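Gripper Trials at Drukholm: An Interview with Tove Bjarnason

Drukholm Institute of Applied Handling, Research News
October 25, 2025

The Handling Laboratory at Drukholm has completed the first stage of a comparison between two sets of gripper fingers for its two-armed tabletop stations. The work was undertaken with Nalton, the packaging firm that supports the laboratory's program on beverage trays, and was directed by Tove Bjarnason, who has led the group since its move to the present building. She spoke with the Research News office about the method, the results to date and the questions that remain open.

The comparison concerns a task that is easily stated. Drink cans are to be picked up from a table and set down upright on a cardboard tray, in rows, close enough together that the tray can later be wrapped. Both arms may be used. The cans are ordinary retail cans and differ in their lids, their printing and the condition of their walls.

"We chose cans because they punish a poor grip very quickly," Bjarnason said. "A can that is held a little too high will tilt when it is released, and a can that tilts will touch its neighbor. You do not need a measuring instrument to see that something has gone wrong."

The two finger sets are known in the laboratory by the names of the workshops that supplied them. The Pudgate set is narrow and pointed and closes on a small area of the can wall. The Ratanaporn set is broader, with a curved inner face that follows the side of the can. Each was mounted on the same pair of arms and operated through the same controller, and the operators were given the same period of practice with both. In all, 800 placements were planned, divided equally between the two sets. At the close of the first stage, 390 had been completed with the Pudgate fingers and 348 with the Ratanaporn fingers. The remainder will be carried out after a worn coupling in one of the wrists has been replaced.

Asked why the numbers are uneven, Bjarnason explained that the broader fingers had required more pauses. In a tightly filled row there is little space between one can and the next, and a wide finger must be brought down slowly. On several occasions the operator stopped, withdrew the arm and approached again from another angle. These attempts were recorded separately and were not counted as placements.

"The curved finger gives a very good hold," she said. "I would not wish anyone to conclude otherwise. When the can is standing alone, the operators prefer it. The difficulty begins with the second row."

The pointed fingers presented the opposite pattern. They entered narrow gaps without trouble, but they were less forgiving of a poor approach. A can lying on its side was liable to roll when the first finger touched it, and the operators learned to bring the second arm across to steady it. Bjarnason regards this as the most useful observation of the stage, as it bears on how the two arms should share the work.

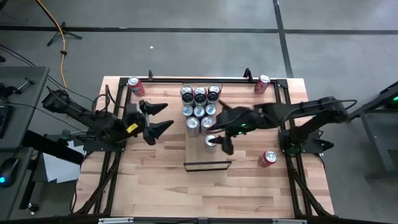
Tahsin Matubbar takes a different view of the matter and asked that it be recorded. In his opinion the comparison has been too generous to the pointed fingers, for the reason that the trays were always filled from the far side toward the operator's side of the table. Had the order been reversed, he holds, the broad fingers would have had open space on the side where they need it, and the difference between the two sets might have been much smaller. He has proposed that part of the second stage be run with the order changed and with a full tray of 12 cans counted as a single trial.

Bjarnason accepts the proposal in part. "It is a fair objection, and we should have varied the order from the beginning," she said. "My reservation is a practical one. Nalton fills its trays in one direction, and the firm has asked us which finger suits the line it has. We can study the other direction, but I would report it separately."

The conversation then turned to the cameras. The station used for the trials is observed by a fixed camera that takes in the whole of the work area. During August the group also tried a small camera mounted at each wrist, and Bjarnason described the results as mixed. The wrist cameras gave a clear view of the can being gripped. They gave no view of the cans beside it at the moment of release, when that information was most needed. The group intends to retain both arrangements for the second stage and to record which view the operators consult.

Lighting proved more troublesome than had been expected. A plain metal lid reflects the ceiling lamps, and in some recordings the edge of the lid could not be found reliably by the software that measures the spacing. Darker lids caused less difficulty. The measurements affected have been marked in the records and will be repeated by hand.

On the subject of controllers, Bjarnason was cautious. The laboratory has used a single controller throughout, and she declined to say whether another would have altered the outcome. She did observe that the delay between the operator's hand and the movement of the arm was felt more strongly with the broad fingers. "When you have only a few millimeters on either side, you wait for the arm to settle before you go down," she said. "With the narrow fingers people did not wait. I should like to know whether they were right not to."

She was also asked about damage. Dented cans were removed and replaced, and the position of each dent was noted. The pointed fingers left more marks, most of them small and near the middle of the wall. The broad fingers left fewer, although those that did occur were larger and generally followed an attempt to push into a closed row. Nalton has asked to receive the full list, and it will be supplied with the second report.

The laboratory does not intend to recommend either set at present. A third design, which joins a narrow tip to a curved pad farther back on the finger, has been drawn and is being made at Pudgate. Bjarnason expects it to be mounted on one arm only, with the existing fingers retained on the other, so that the operators may choose between them as the tray fills. Matubbar will prepare the revised order of trials.

Staff who wish to take part in the second stage as operators are asked to apply to the laboratory office. Previous experience with the arms is not required. Each operator will complete a practice period with both finger sets before any placements are recorded, and those who served in the first stage may apply again.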